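Rungrueang River Cleanup Group, minutes of the September meeting

I'm typing these up from my own scribbles, so shout if I got something wrong! We started at 7 p.m., a bit late — the side door was locked again — and went straight to the August leftovers.

The Brokier people will lend us their flatbed for the creek day, which is great news. They want the mattresses kept apart from the metal, and I said we could live with that. We still need 40 pairs of gloves, mostly large.
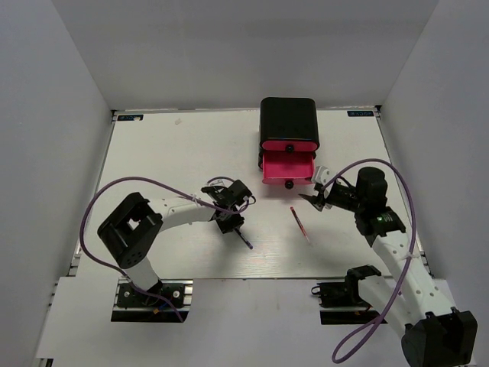

Who pays the dump fee for the tires? Brolar has offered to cover it up to $200, and anything over that comes out of our bake sale money.

Next up was the bottle drop-off at Mumia Park. I love this idea, but the bins overflowed twice over the summer and the neighbors are fed up (I live across the street, so I hear all of it). We agreed on 2 extra bins and an evening pickup. A vote on moving the whole thing closer to the parking lot went 8 to 2 in favor.
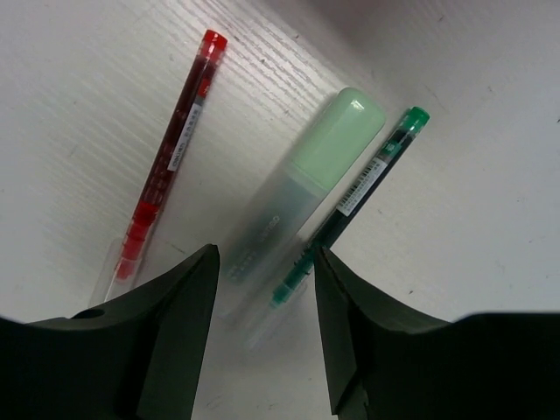

Pens on a white tabletop

The school poster contest got pushed to next month, as we ran out of time arguing over whether glitter counts as litter. I'm on the glitter-is-litter side, for the record.

To do: I'll call Brokier about the truck keys and get prices on gloves. Meeting closed at 8:40 p.m.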